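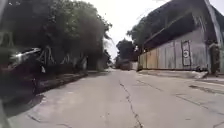
Dog News > Around the Breeds

Skurska Kennel Club Moves Spring Puppy Social to the Old Haner Feed Barn

5/2/01

If you and your dog have been coming to the Skurska spring puppy social for any length of time, you already know how crowded the lawn behind the library had gotten, and how many of us ended up eating our sandwiches standing in the flower beds with a leash wrapped around each ankle. So it is a real pleasure to pass along that the club has found a bigger spot. The social will be held at the old Haner feed barn later in May, with the fenced paddock out back set aside for the dogs and the barn itself open for the people, the food, and any older dogs who would like a quiet corner and a blanket.

The club has been hoping to make this move for a good while. The barn has water, it has shade, and it has two gates into the paddock, so the little ones can come and go on one side while the big, bouncy youngsters use the other. Anybody who has watched a Great Dane puppy discover a Papillon puppy at full speed will understand why that second gate got such a round of applause at the last meeting!

Puppies need to be at least 9 weeks old to attend, and they should have had whatever shots your vet wants them to have by that age. Please bring the paperwork along with you. A folded-up photocopy in your pocket is just fine. Grown dogs of every breed and every mixture of breeds are welcome too, as they always have been, so long as they like company. If yours is the type who would sooner stay home on the couch, we'd still love to see you, and you can tell us all about him over pie.

There will be 20 places in the beginners' manners class, which is taught in the paddock first thing in the morning before the sun gets high. It covers sitting, walking on a loose leash, and the very useful art of not jumping on Grandma. The class filled up early last spring and several families went home disappointed, so do put your name down ahead of time if you want in. The sign-up sheet is on the counter at Gebremichael Pet Supply, right next to the bin of pig ears (your dog will find it for you). The fee is $9 per dog and that includes a treat pouch, which you get to keep.

Folks who show their dogs have asked whether there will be any ring practice this year, and the answer is yes, in the afternoon, for as long as people feel like staying. It is all very informal. Wear comfortable shoes, bring your show lead if you own one, and borrow one from a neighbor if you don't. The club would especially like to see some of the younger handlers give it a try, and there will be ribbons for all the children who do.

Fukix, the dog biscuit bakery that opened over the winter, is bringing a table of samples and has promised a batch made without wheat for the dogs with touchy stomachs. They've also offered a big basket of goodies for the raffle. The money from the raffle goes to the club's foster fund, which paid for a great many vet visits this past year, including those for a beagle mix and her whole litter, every one of them now settled in a home. The mother dog is expected at the social herself, and she'll be wearing a yellow bandanna in case you would like to say hello.

Please bring a water bowl, a leash that isn't the retractable kind, and a lawn chair if you have one to spare. Parking is in the gravel lot beside the barn. In case of heavy rain the dogs will come inside with the rest of us, and it'll be loud and damp and probably a lot of fun anyway.

Search this site Go

Filed under: Club News, Puppies, Spring Events

9 comments | 2 shares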